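# Safe speed and standing distance for a two-arm tabletop cell with people nearby

Posted by **bench_lead_Sustosgate** on 11/07/2023

We have a tabletop cell with two small arms that move dishes around (glasses, plates, trays). It isn't fenced. An operator sits in the same room, and other people walk through to get to the shelves. Our written rules are one page long and were copied from a Cestis cell that had a full cage, so half of them make no sense for us.

I have to rewrite them by the end of October. Specifically:

- What speed limit do people use at the gripper when someone may be within reach?
- Does the operator need a stop button in hand, or is one on the table frame enough?
- Do you treat drinking glasses differently from the other items?

I've read ISO 10218 and ISO/TS 15066 once through and I'm not confident about what applies to a table this size.

**allano_nights**

Start with the risk assessment, then write the rules from it. The standards won't hand you one number for your table. It depends on the arm, the tool, what it's holding and which part of a person it could hit. A pointed fingertip at face height is a different problem from a padded elbow at waist height.

What we run at Allano, for comparison only:

- 100 mm/s at the tool when anyone is inside the floor marking
- 300 mm/s otherwise, with the operator seated outside the marking
- manual mode for all teaching, with the operator watching the arms the whole time

There's an older figure of 250 mm/s for reduced-speed manual control that you'll see quoted a lot. Treat it as an upper limit for that mode. It doesn't make contact safe.

On the stop button: both. One the operator can hit without standing up, and one at the table for whoever is loading it. Test them at the start of each shift and write it down. A stop command in the software doesn't count as an emergency stop.

Also mark the floor from the farthest point the arms can reach with the gripper on and an object in it. We measured ours with bare arms the first time and had to pull up all the tape.

**Núñez_fixtures**

just go slow and keep your hands out of it. we never had a problem in 2000 hours

**tray_and_rack**

I wouldn't put the answer above this one in a rulebook. Hours without an incident don't tell you what happens when a cable snags.

On glasses, yes, we have a separate section:

1. Check each one for chips before it goes on the table.
2. Set a grip force limit per item and keep the list at the station. One setting for everything will break something.
3. If one breaks, stop both arms, remove power, then clean up. Nobody reaches in while the arms are holding position.
4. Wipe down the finger pads afterward. Slivers stick in them.
5. Eye protection for anyone at the table while glass is in use.

Have the operator sit where both arms and the full tabletop are in view. If a stand or a post blocks the line of sight, move the chair before you start. We put that in as a start-up check, with a line for initials.

For the loading rule, ours reads: "No hands over the table until both arms are stopped and the operator has said clear." It's short enough that people remember it. 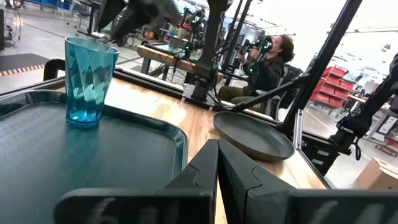
Who should be allowed to restart the cell after an emergency stop?

The person who checked the table and confirmed that everyone is out of reach. Releasing the button must not start motion by itself, so the restart should be a separate, deliberate action. Write down the reason for the stop before the next run.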